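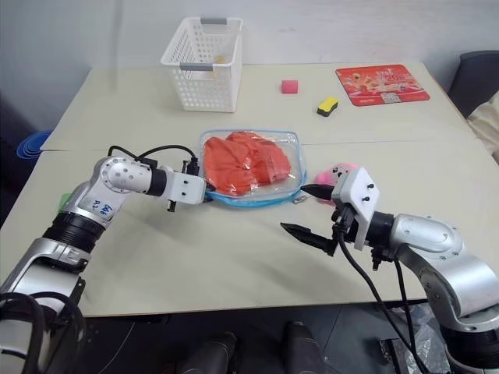 Taxe de séjour non comprise dans le prix réservé, normal ?

J'ai réservé deux nuits à l'hôtel Haddad, à Omstead, par le site Givby. Le prix affiché était de 258 euros, payé en ligne en juillet. Je viens de recevoir un mail de l'hôtel qui me demande la taxe de séjour en plus, à régler à l'arrivée. Est-ce que je dois payer ? Rien n'était indiqué sur la page de paiement.
Xuelian Qiu, 30 août 2011

Réponse 1
Oui, c'est courant. La taxe va à la commune et l'hôtel l'encaisse sur place. Elle se compte par personne et par nuit, et les enfants en sont souvent dispensés, l'âge limite dépend de la ville. Regardez votre bon de réservation, en bas, sous les conditions : il y a en général une ligne « taxes locales non incluses ». Si elle n'y est pas, écrivez à Givby avec une copie du bon avant de partir. Demandez aussi à l'hôtel le montant exact et un reçu séparé.
Tala Sleiman

Réponse 2
moi à Pondisley on m'a rien demandé, donc à votre place je paierais pas

Réponse 3
Ne pas payer n'est pas une bonne idée, la réception peut vous la réclamer au départ. Vérifiez surtout le petit déjeuner, le mien n'était pas compris non plus.

Commentaires
xqiu : La ligne y était, en tout petit. Merci Tala.
marco77 : Pareil pour le parking, à demander avant.
lili : Et pour un bébé, on paie ?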